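Property Files | Furnished Units | Completed Checklists

ROOM SAFETY AND CONDITION CHECKLIST, WITH COMMENTS
Umali Building, Unit 201, main room
Completed by: Renato Buenaventura
Date: 29/12/2023
Form: Zeten furnished unit form, July revision
Last inspection by: Pridov Property Services

Marks used: OK / ATTENTION / FAIL / NOT CHECKED. The form also offers "Satisfactory with observations." I don't use that one. I have read a stack of old reports for this building and never found out what it committed anyone to.

The Pridov report for the same room scores it 100 out of 100. I had it with me on a clipboard while I went around, and where we disagree I say so.

SECTION A. WAY IN AND WAY OUT

A1. Door opens fully and closes by itself.
OK. Tried it from both sides. The closer is slow for the last few inches but it does latch.

A2. Door can be opened from inside without a key.
OK.

A3. Clear path from bed to door.
ATTENTION. There is a path. You have to turn sideways for part of it, between the furniture and the low gray unit in front of the bed. Pridov wrote "unobstructed," which I suppose is true for a cat. Try it in the dark before arguing with me.

A4. Nothing stored behind the door.
OK on the day. I was expected, so make of that what you like.

SECTION B. OUTLETS AND CABLES

B1. Outlets firmly fixed, no cracks, no scorch marks.
OK for the one on the wall behind the sofa. It doesn't move when you pull a plug out of it. I did not get to any outlet behind the bed headboard, if there is one, and I won't mark it OK on somebody's word. See B6.

B2. Cables not pinched by furniture.
FAIL. The white cable plugged in behind the sofa hangs down the wall, and the sofa had been pushed back against it. I pulled the sofa forward by the width of my hand and the cable had a flat spot in it. The sheath isn't broken. It will be if the sofa goes back where it was, and it will go back, since that is where everybody wants a sofa. Move the cable or fit a spacer behind the frame.

B3. Fixed cables clipped and routed neatly.
ATTENTION. A blue cable crosses the wall on a diagonal, coming down from the upper left. Cables put in by someone who was being paid by the hour tend to run level or plumb. I was told it is "just data." It may be. No label on it that I could find, and the last report doesn't mention it, so either it is newer than that report or the last inspector didn't look up. Trace it, label it at both ends, clip it along the top of the paneling.

B4. No extension cords used as permanent wiring.
OK. None found in this room.

B5. Soft items kept away from outlets.
ATTENTION. The blanket, the cushions and the loose clothing on the sofa are all within easy reach of the wall when someone sits down and shoves them aside. None of it was touching the plug when I looked. That is a low bar. I would like the back cushion and the throw kept at the far end from the outlet.

B6. All outlets in the room checked.
NOT CHECKED in full. The form has a box for "yes" and no box for "some of them." I have written the word in by hand. Zeten please note for the next revision.

SECTION C. TABLES AND TABLECLOTHS

C1. Tables stable under load.
OK for the larger table. I leaned on it, then sat on the edge, and it held. The smaller one, in front of the sofa, rocks a little. A felt pad under one foot would settle it. I don't accept a folded piece of cardboard as a repair and would ask that nobody send me a photo of one.

C2. Cloths do not trail on the floor or over a walkway.
OK for length. Both tables have checked cloths, the large one in brown, light blue, cream and white, the small one in light blue. Neither reaches the floor.

C3. Cloths do not slide.
ATTENTION. The cloth on the larger table slid when I pushed a flat hand across it. People say this doesn't matter on a table used for folding clothes. It matters the first time someone sets a hot iron or a mug on it. Clips cost very little. I recommended clips last time I was in this building, on a different floor, and was told they spoiled the look.

C4. Table surface suitable for its use.
OK for folding and sorting, which is what the larger table was being used for. I would not pass it for ironing with only the cloth on it. The house notes say it is "fine for a quick press." Whoever wrote that should show me how thick the cloth is. Strike the line from the notes.

C5. Edges and corners.
OK. The larger table has a curved front edge and there is nothing to catch a hip on. I looked for something to complain about and didn't find it.

SECTION D. CLOTHING AND LOOSE TEXTILES

D1. Clothing put away or folded off the floor.
OK. Nothing on the floor. One black knit sweater, folded lengthwise on the large table. It is a decent fold. A crumpled light gray garment on the sofa had not had the same attention.

D2. Knitwear stored flat.
ATTENTION, minor. I don't know why this is on a safety form, and I have asked. The answer was that it was carried over from the laundry form. For the record, there is no drawer in this room that would take a heavy sweater flat. Folded in long halves it will fit the shelf in the closet if the shelf is emptied first.

D3. Seating kept clear for seating.
ATTENTION. The sofa is doing the job of a closet. There is a large black item on it, bag or jacket, I had it down as a bag until I wrote this up and now I wouldn't swear to it. Add the blanket over the left arm, the houndstooth cushion, the gray garment and the gray back cushion, and one person could sit down if they were polite about it. The listing says the sofa "comfortably hosts family evenings." I have my doubts.

D4. Hooks or rail provided for outer clothing.
FAIL. None inside the room. This is the cause of D3 and very likely of B5. A row of hooks by the door would fix more of this sheet than any amount of reminding people to be tidy. Pridov marked this one "n/a." I can't think of a room with a bed and a door where coats are not applicable.

D5. Fire label on upholstered furniture.
ATTENTION. Sofa: label found underneath, readable. Bed headboard: beige upholstery, no label I could reach. The manager says it is the Oster model and that "they are all certified." Send me the paper and I will change the mark.

SECTION E. BED AND SLEEPING AREA

E1. Bed frame sound, headboard fixed.
OK. Pushed and pulled. No play in the headboard.

E2. Bedding clean and in good repair.
OK. The duvet was rumpled. That isn't a defect, whatever the previous report thinks, and I'm not taking points off somebody for sleeping. Light blue pillow, no tears.

E3. Small or soft items on bed.
OK. There was a lime-green thing on the bed that I took for a toy or some sort of soft bag. No comment beyond that, except that if the unit is let to a family with a baby it should be moved off before bedtime.

E4. Low furniture near bed marked or moved.
ATTENTION. The low gray unit in front of the bed again, see A3. It is at shin height. The form wants to know if it is "a step or storage" and I put a question mark. If it's meant to be stood on, it needs a grip strip. If it isn't, it should go against a wall.

E5. Ledges free of items that can fall.
ATTENTION. The gray ledge on the bed side has white items standing on it with a flat white tray sort of thing leaned up in front. Leaned is the word I object to. Lay it flat.

SECTION F. ALARM AND AIR

F1. Smoke alarm present and tested.
OK. Pressed the button, it sounded. The sticker says it was tested every month without a gap, all in the same pen and the same handwriting, which I find more interesting than reassuring.

F2. Airing.
NOT CHECKED. The form asks for the room to be aired for 30 minutes and checked again. I was given less time than that.

ACTIONS

1. Free the white cable behind the sofa and keep it free (B2). Do this one first.
2. Trace and label the blue cable (B3).
3. Fit coat hooks inside the door (D4).
4. Clips for the large tablecloth, felt pad for the small table (C1, C3).

Those 4 go to the building office in writing. The rest can wait for the return visit, when I will want the sofa away from the wall before I arrive and the headboard paper on the table.

OVERALL MARK: not passed, return visit required. I was asked whether I could "see my way" to a pass with the cable noted. I could not.

Signed: R. Buenaventura
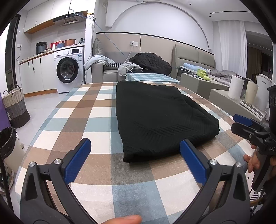

Unit 201, main room. Large table with folded black sweater; sofa, outlet and white cable (B2) and blue cable (B3) at back, bed to the right.

Zeten Property Files | Contact the records desk | Back to top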